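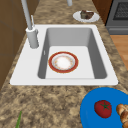 家庭の食器洗いにおける水使用量の調査
生活環境学科 2年 課題研究報告書
提出日 2025年8月28日

1. はじめに

水道料金の検針票を見ると、使用量は2か月分をまとめた数字でしか書かれていない。風呂、洗濯、トイレ、炊事のどれにどれだけ使ったかは分からない。私の班では前期の授業で生活用水を扱い、そのときに「食器洗いの水は自分の癖でかなり変わるのではないか」という話が出た。そこで夏の課題研究では、台所の食器洗いだけを取り出し、洗い方と使用量の関係を調べることにした。

食器洗い機との比較は今回の対象に入れていない。協力してくれた家庭の大半が食器洗い機を持っておらず、同じ条件で比べられないためである。

2. 調査の目的

目的は次の二つである。
(1) 手洗いによる食器洗い1回あたりの水使用量を、実際の家庭で測る。
(2) 洗い方を変えたときに、使用量がどの程度変わるかを調べる。

当初は洗剤の使用量も調べる予定だったが、計量の方法が家庭ごとにそろわず、途中で取りやめた。

3. 方法

3.1 協力家庭
学科の掲示と知人への依頼で募集し、9世帯の協力を得た。内訳は一人暮らし、二人暮らし、親と子の世帯が混ざっている。世帯の人数が違うので、結果は世帯どうしを比べるのではなく、同じ世帯の中での変化を見ることにした。

3.2 測定器
蛇口の先に取り付ける簡易流量計「Jarley」を使った。表示は0.1リットル単位で、ボタンを押すとゼロに戻る。取り付けの前に、目盛り付きのバケツに10リットルの水をためて表示と比べた。どの器具も差は0.3リットル以内だったので、補正はしていない。
蛇口の形によっては付属のアダプターが合わず、2世帯では別売りのSudelのアダプターを使った。シャワーに切り替わる蛇口では、切り替えると流量計の表示が安定しなかったため、測定中はストレートで使ってもらった。

3.3 記録の手順
協力者には、食器を洗い始める前に表示をゼロに戻し、終わったら数字を記録用紙に書いてもらった。あわせて、洗った食器の量を「少ない・普通・多い」から選び、油の多い料理があったかどうかにも丸をつけてもらった。食器の枚数を数えてもらう案もあったが、負担が大きいという意見があり、三段階にした。
期間は前半と後半に分けた。前半は普段どおりに洗い、後半は次の手順で洗ってもらった。
・油やソースの残った皿は、先に紙やへらでぬぐう。
・茶わんや飯粒のついたものは、洗いおけの水に浸しておく。
・洗剤をつけてこする間は水を止める。
・すすぎは汚れの少ないものから順に行う。
・水の出し方は鉛筆くらいの太さを目安にする。

4. 結果

4.1 記録の件数
集まった記録は168件だった。このうち、ゼロに戻し忘れたと備考にあるものと、食器以外(野菜や鍋の下洗いなど)に水を使ったものは集計から外した。外した記録は前半に多く、後半には減った。

4.2 使用量の変化
すべての世帯で、後半の1回あたりの平均使用量は前半を下回った。減り方には差があり、最も大きく減った世帯では前半の平均が68リットル、後半はその半分を少し下回った。この世帯は四人家族で、前半は洗剤をつけてこする間も水を流したままにしていたという。
一人暮らしの世帯では変化が小さかった。もともと一度に洗う量が少なく、こする時間も短いためと考えられる。一人暮らしのうち1世帯は、朝の食器を夜まで置いてまとめて洗う習慣があり、回数が少ないかわりに1回の使用量が多かった。

4.3 油の有無による違い
油の多い料理があった日は、前半では使用量がはっきり増えていた。後半ではこの差が小さくなった。先にぬぐう手順の効果と思われるが、後半は暑い時期と重なり、揚げ物の回数そのものが減ったという世帯もあった。手順だけの効果とは言い切れない。

4.4 協力者の感想
記録用紙の自由記入欄から、いくつか写しておく。
「水を止めるのは慣れると平気だが、泡のついた手でレバーを触るのがいやだった。」
「洗いおけを出すと流しが狭くなる。うちの台所では邪魔だった。」
「すすぐ順番を考えるのが面倒で、途中からはコップを先にすることだけ守った。」
「数字が出るとつい少なくしたくなる。」

最後の感想は、測定すること自体が行動を変えてしまうという問題を示している。前半の記録も、本来の普段どおりより少なめになっている可能性がある。

5. 考察

後半の手順のうち、どれが一番効いたのかは今回のやり方では分からない。五つの手順を同時に始めたからである。ただ、終了後の聞き取りでは、最後まで続けられた手順として「こする間は水を止める」を挙げた世帯が最も多かった。反対に、洗いおけを使う手順は途中でやめた世帯が目立った。流しの広さに左右されるので、だれにでも勧められる方法ではないと思う。

費用の面も考えた。最も大きく減った世帯の方に検針票を見せてもらい、1か月あたりに直すと、上下水道を合わせて最大2,000円の差になるという計算になった。ただしこれは一日に2回洗い、すべての回で後半の手順を守った場合の値で、実際の差はもっと小さいはずである。一人暮らしの世帯では、料金が基本料金の範囲に収まっていて、節水しても請求額は変わらなかった。節約を理由にした呼びかけは、世帯によっては意味を持たないことになる。

お湯の使用については十分に調べられなかった。調査が夏だったため、ほとんどの世帯が水だけで洗っていた。冬にお湯を使えば、水の量が減るとガス代も減るので、結果の意味が変わってくる。

6. 反省点

・記録用紙の「普通」の基準が人によって違い、量による分析ができなかった。写真の見本を三つ付けておけばよかった。
・前半と後半で季節が少しずれた。半分の世帯は順番を逆にするべきだった。
・流量計の電池が切れて、1世帯で三日分の記録が抜けた。予備の電池を配っていなかった。
・班の中で集計表の書き方がそろわず、入力のやり直しに二日かかった。

7. 今後の予定

10月に、同じ世帯のうち続けてもよいと答えた方に再び協力してもらい、水温とお湯の使用を加えた測定を行う。手順は「こする間は水を止める」と「先にぬぐう」の二つにしぼり、別々の週に試してもらう。記録用紙も作り直す。

8. 謝辞

記録を続けてくださった協力世帯の皆様に感謝します。流量計の取り付けについてはDariusz Jasińskaさんに教えていただきました。集計にはWijesingheゼミの共有パソコンを使わせていただきました。

付録 記録用紙の項目
日付/洗い始めの時刻/表示の数字(リットル)/食器の量(少ない・普通・多い)/油の多い料理(あり・なし)/洗った人/備考

洗った人の欄は家族の中での呼び名でよいことにし、集計のときに記号に置き換えた。記入済みの用紙は、10月の測定が終わるまで学科の書庫で保管する。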